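Open day at the Gremitz storage works

I went to the Melberg open day in November mostly for the free coffee, and I stayed until they swept up around us! Gremitz makes clear plastic boxes for kitchens and sewing rooms, and the whole front hall was given over to them.

The box tables

Five tables, and you could handle everything. My favorite was the shallow hinged box, with a lid that stands up behind the base and a latch tab on the front rim.

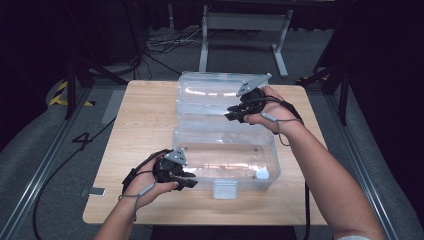
I have wanted a box like this for my button collection for years (900 buttons, last time I sorted them), and the rounded corners mean you can slide the small ones out with a finger. The Salazar line next to it comes in 25 sizes, all see-through, so you can find your thread without opening a thing.

Frosted or clear?

People had strong feelings on this one. I came in on the clear side and left a convert to frosted. It softens the mess inside but you still get the shapes and shadows, and it looks so pretty in window light.

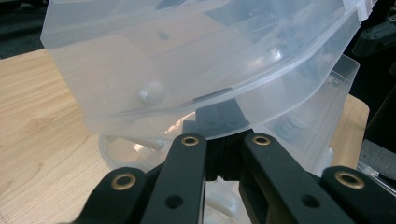 The molding hall

Tours left at 2 and ours ran long, since everyone had questions. The Stunanex presses are louder than I expected, and the floor smells a bit like warm crayons. Bring flat shoes, and go up to the gallery first if you can. The shop takes cards.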